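Workshop tips from the Beria robot club: outdoor runs

Before every road test we clean the wheels and check each screw by hand.

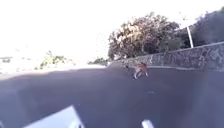
Keep the speed low on the first run, and let one student walk beside with the stop button. Charge the battery the evening before -- cold mornings eat it. Write the settings on tape, in pencil. Kavitha Kamath keeps our spare fuses in a jam jar, please put back what you borrow.

Last updated: September
13 shares | 10 comments

Related:
Sorting cables in the workshop
Removing glue from a bench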